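Folding jeans so they stay folded

Jeans are my favorite thing in the whole clean laundry basket to fold, and I know how that sounds! But denim does what you ask of it. It holds a crease, it stands up in a drawer, and once you have the order of the folds in your hands you can get through a family's worth before the coffee goes cold.

I do mine on the bed, in the morning, when the light comes in low over the blanket. A table is fine if you have a big one. What I like about a bed is the width — you can spread a whole pair out, legs and all, and still have a corner left for the finished pile. Pull the blanket tight first. A fluffy one grabs at the denim a little, and if it has a ridge in it you will fold that ridge right into your jeans.

Start with the side seams. Jeans come out of the basket twisted, with one leg going its own way, and the seam is the quickest thing to find and follow. Pinch it near the knee, lift, and give the leg a good shake so it drops straight. Dark denim with pale stitching is a gift here, as the thread shows you exactly where you are.

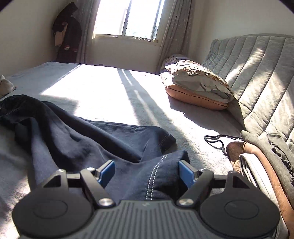 Dark blue jeans lying crumpled, with the double stitching along the outer seam.

Now look at the hem. If the cuff has been turned up, decide whether you want it up or down before you go any further. I turn mine down for storage (lint and sand collect in there like you would not believe), but if you always wear them cuffed, leave them be and smooth the cuff flat with your palm.

Then the folds:

Lay one leg over the other, back pockets facing out, outer seams on top of each other.
Tuck the little point at the crotch inward so that you have a clean rectangle.
Bring the hems up to just under the waistband.
Fold in half again, or in 3 if your drawer is shallow.

Press down with your forearm after every fold and let the air out. It makes such a difference to how many pairs fit!

Pairs with a gathered elastic waist need one small change. The elastic pulls the top in, so the waist ends up narrower and thicker than the rest and the stack leans. Close the snap, lay the waistband flat without stretching it, and alternate the direction as you stack: one waistband to the left, the next to the right. My Flonach drawer is 18 inches wide and takes 2 stacks side by side this way.

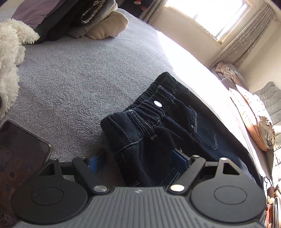 Elastic waistband, snap and back pocket, with other folded clothes on the blanket.

While the pocket is right there in front of you, run a finger around its edge. Loose threads and wobbly rivets are much easier to deal with now than on the way out the door. Snip a thread close, never pull it.

Soft things get their own pile. Sweaters and knit tops squash under denim and come out with a line across the front, so I keep them apart from the start and put the jeans away first. Anything with a raw or frayed edge goes on top of its pile, edge tucked under, where it won't snag when you reach in for something else.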